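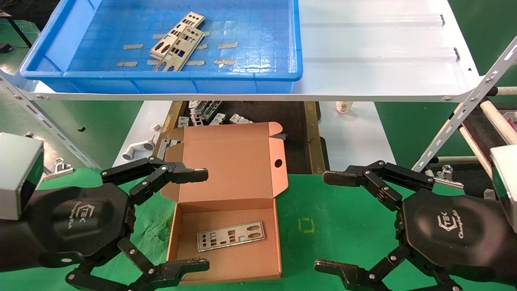 경첩식 뚜껑이 달린 골판지 상자와 I/O 실드. 선반의 파란 트레이에는 실드 세 장과 폼 패드가 놓여 있다.

부속 상자의 설계
메인보드 뒷면을 마감하는 금속판 한 장을 어떻게 담을 것인가

글 Chenxi Song

I/O 실드는 메인보드의 단자부와 케이스 사이를 메우는 얇은 금속판이다. 직사각형과 원형 구멍이 단자 배열에 맞춰 뚫려 있어 기종이 다르면 호환되지 않는다. 단품으로 출하할 때 까다로운 점은 무게가 아니라 평탄도다. 모서리가 눌리면 케이스 개구부에 물리지 않고, 접지용 탄성편이 휘면 단자 입구를 막는다.

부품 유통사 Drirkwood는 보수용 실드를 오랫동안 비닐 봉투에 넣어 보냈다. 포장 담당 Haiyan Li가 집계한 지난 회계연도 출하량은 1,230장, 변형으로 반품된 수량은 182장이다. 6월에 상자 포장으로 전환하면서 규격도 새로 정했다. 상자는 뚜껑과 몸체가 한 장으로 이어진 우편형이고, 뚜껑 양옆의 날개를 접어 넣어 닫는다. 테이프는 운송장 면에만 쓴다.

내부 고정에는 폼 패드를 쓴다. 두께는 5mm. 패드를 판 전체에 대면 구멍 가장자리가 폼을 파고들어 꺼낼 때 탄성편이 걸린다. Li의 작업 지침은 구멍이 없는 테두리에만 패드를 대도록 한다. 실드는 바닥에 평평하게 눕힌 뒤 뚜껑을 닫는다. 기울어진 채로 닫으면 한쪽 모서리에 하중이 몰린다.
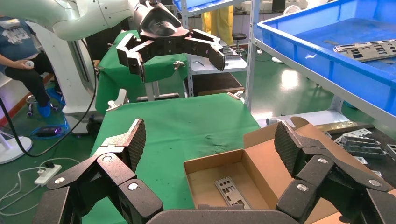
녹색 천을 덮은 작업대 위의 열린 상자. 실드가 비스듬히 들어 있다.

작업대 표면도 규격에 포함된다. 금속 상판에서는 판이 미끄러지고 긁힌 자국이 남기 쉬워 녹색 천이나 매트를 깐다. 부품은 바닥에 격자 무늬가 있는 트레이에 올려 공급한다. 매끈한 바닥에 밀착한 얇은 판은 손톱으로 들어 올려야 하지만, 격자 위에서는 가장자리 밑에 틈이 생긴다. 겹쳐 쌓는 것은 허용하되 탄성편끼리 맞물리지 않도록 한다.

남은 과제는 상자의 크기다. 현재 규격의 긴 변은 173mm로, 소형 보드용 실드를 넣으면 좌우가 남는다. 포장 설계사 Cillow의 Zeyu Lu는 칸막이를 추가하는 안을 냈으나 Drirkwood는 조립 공정이 늘어난다는 이유로 보류했다. 두 회사는 같은 상자를 유지한 채 패드의 길이만 달리하는 방안을 검토하고 있다.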